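Skodora Home Support
Ticket 331: Electric toothbrush and razor holder won't stay stuck to tile
Product: Mostlow adhesive bathroom holder, wide model
Status: Solved

Hi there, and thank you in advance for reading all of this, I know I tend to go on! I bought the Mostlow holder in August for our upstairs bathroom and I really do love the look of it. It keeps the toothbrushes off the counter and there's a little shelf for the toothpaste too. My trouble is that it keeps sliding down the wall. I followed the card in the box, peeled off the backing, pressed it down hard and went to bed. By breakfast it had dropped a good inch, and by Thursday it was in the sink. I've used up both of the sticky pads that came with it, and I'd hate to send it back when everything else about it is so nice.

Reply from support, 10:37 a.m.

Thank you so much for writing, and please don't worry about the length, the details help a lot. Could you tell us what kind of tile you have, and whether you put the toothbrushes in right away? It would also help to know what you clean the wall with. Many bathroom sprays leave a shine behind that you can't feel with your hand, and the pad grips the shine instead of the tile.

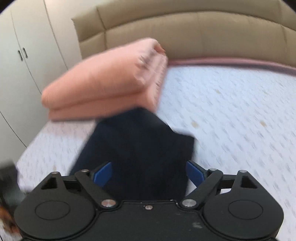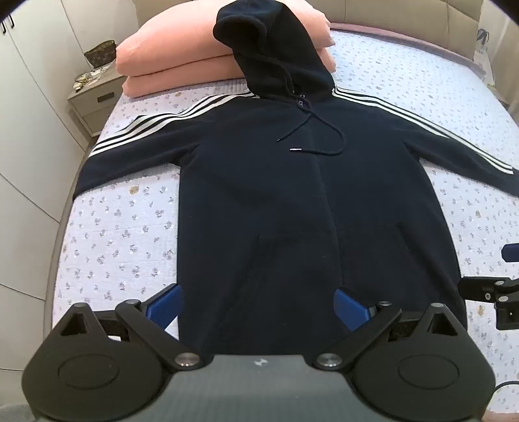 Is it all right to hang the holder the same day I stick it up?
Please leave it bare for a full day before you put anything in it, and run no hot showers in that room in the meantime.

Reply from customer

Well, that may be where I went wrong, as I loaded it up within the hour! The tile is plain white and glossy, and I do use a spray with a wax in it (it smells wonderful, but I'll keep it away from that spot from now on). Do you sell the pads by themselves?

Reply from support

We do, and two fresh ones are going out to you at no charge. They are listed as Zimora pads, part 666, and they fit the wide model. When they come, wipe the tile with rubbing alcohol on a clean cloth and let it dry for 10 minutes. Stay clear of the grout lines if you can. Press from the middle outward, and hold it for a slow count of thirty.

Reply from customer

The pads came and I did it all just the way you said, even the slow count, with my arm getting tired! It has been up for over a week with two toothbrushes, a razor and a brand new tube of toothpaste on it, and it hasn't moved a bit. You've been so kind and patient with me. I may get a second one for the guest bath.

Ticket closed by customer.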